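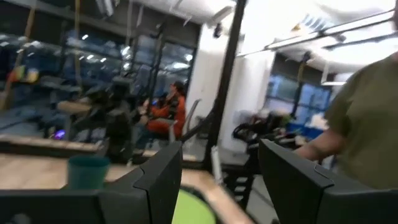 Tulora: a word list of kitchen and table talk

Tulora collects 838 everyday words and sayings used at mealtimes in Pitonside, each with its meaning and a sample sentence. I grew up hearing half of these and still found new favourites on every page!

What's in it
words.csv: the main list, one entry per line
sayings.txt: longer phrases (don't skip the ones on soup)
notes.txt: spelling choices, with both "flavour" and older local forms

Lempi Juntunen checked the Finnish loan words and caught 2 mix-ups in the April version, both now fixed.

Known gaps
Baking words are thin. If your family has a good one for burnt crusts, please send it in, we'd love to have it.

Licence
Free to use and share. Please credit Tulora.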